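Skeker folding table – 24 months in our laundry

I put off writing this for ages, mostly on the grounds that a table is a table, but so many people have asked me about ours that I thought I'd better sit down with a cuppa and do it properly. We bought the Skeker in January, the year before last, from the Arnton shop out past the roundabout. It was $420, which felt like a lot for something to fold towels on (I went home and thought about it, and then I went back).

What won me over was the height. I'm on the tall side and had spent years bent over the end of the bed, and my back let me know about it every single evening. The Skeker lets me stand up straight, and it's deep enough that a bath sheet lies flat instead of flopping off both sides. The surface is smooth without being slippery, so a T-shirt stays put while you're squaring up the sleeves. Spilled softener wipes off with a damp cloth – I've done it more than once!

Now for the grumbles. It took 37 screws to put together and the instructions only seem to have pictured half of them. One of the feet came with a wobbly cap, and the colour is a bit paler than it looked in the shop. I'd also looked at the Camargo, which is cheaper and folds away against the wall, but it shook when I leaned on it and I do tend to lean.

Having it close to the washer has made the biggest difference, to be fair. Things get folded now, where they used to sit in a heap until somebody needed socks.
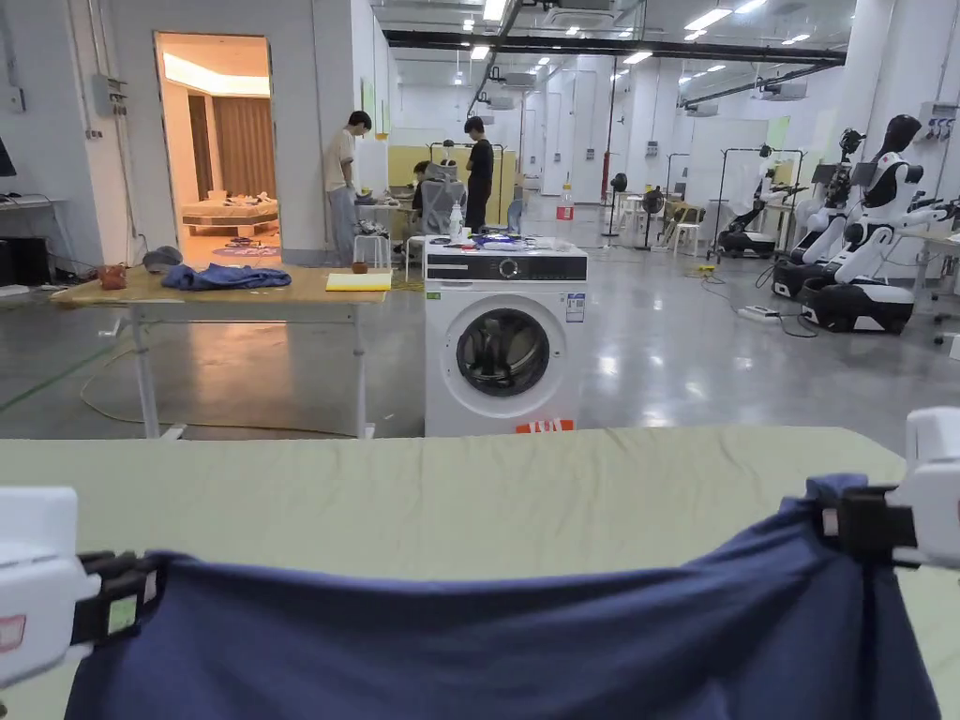

Is it big enough for a queen-size doona cover?

Folded in half first, it fits nicely, and you can work your way down from there. A king would be more of a wrestle.

I'd buy it again, though I'd ask the shop to check the feet before loading it in the car. Four stars from me, and the missing one is for those screws.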